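The Slow Return of the Office Tea Break

For most of the last decade, the break room at Plerico was a place people passed through. The company handles billing for dental offices out of a two-story building in Tumadbridge, and its staff tended to fill a travel mug at 8 and refill it at their desks. The room had a sink, a microwave and a vending machine that took only coins.

In February the company put a scheduled break back on the calendar. It runs from 3 p.m. until 3:20, phones go to voicemail, and there is tea. Attendance is up to the employee. Most days the room is full.

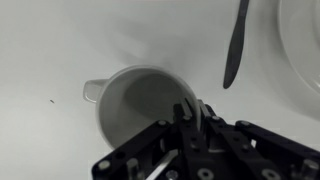
Features Desk, Work and Home Section

Plerico is one of several employers in the area that have gone back to a fixed afternoon break. The county library did it over the summer. Wanyama, a print shop on the east side of Rivley, never stopped. Its owners have closed the front counter for tea every afternoon since the shop opened, and regular customers know to come before or after.

Bakari Mabula runs the office at Plerico and wrote the proposal. He had worked at a furniture warehouse where the whole floor stopped at the same time each day, and he missed it.

"You found out things at break," he said. "Somebody's truck was late, somebody's kid was sick. Here I would learn that a week later in an email."

His first draft asked for half an hour. The owners agreed to 20 minutes on a trial basis and wanted to know what it would cost. Mabula worked out the price of tea, milk, sugar and cookies for the first quarter and came back with a total of $687. The trial was approved that afternoon.

The early weeks were awkward. People stood near the door holding their drinks and went back to work after five minutes. Mabula moved the tables apart and took down the television. He also stopped buying paper cups. A real cup has to be finished and washed, he said, and people sit down with it.

That last change drew the most complaints. Dirty cups piled up in the sink, and a sign asking people to wash their own did nothing. The company now runs the dishwasher at the end of every break, and two people are on the list to load it each week. The list hangs by the refrigerator and includes the owners.

The tea itself is ordinary. There is a black tea, a mint and a decaf, bought in boxes at the grocery store. A claims clerk brought in loose leaf tea and a pot in the spring, and it caught on with one table. The pot holds enough for 3 people if nobody is greedy. Coffee is still available, and plenty of staff drink it.

At Wanyama the arrangement is simpler. The presses stop, the kettle goes on in the back, and everyone eats whatever was brought in. On the day I visited it was banana bread. The talk was about a paper supplier that had changed its delivery route, and then for a long time about gutters.

Workers at both places said the break made the end of the day easier to get through. A few at Plerico said the opposite. One woman on the phone team would sooner skip it and leave 20 minutes early, and she has asked to do so. The company has said no so far, on the grounds that the phones need to be covered until 5. 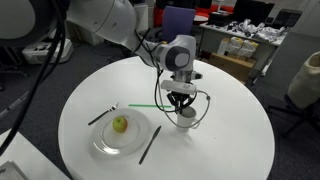

Does a small office need a separate room for a tea break?

A table away from the desks is enough, along with a kettle and a place to wash cups. An office of 10 can share one table if people take turns sitting.

The library has handled the space problem in its own way. Its staff room in Rivley is a former storage closet, so the break is split into 2 shifts, with the children's department going first. Shelving carts are left in the hallway until both groups are done.

Plerico's trial ended in June and the break was made permanent without much discussion. Mabula has asked for a second kettle in next year's budget. The current one takes so long to boil that he turns it on at a quarter to three, and by the time the last people come in from the second floor it needs to be filled again.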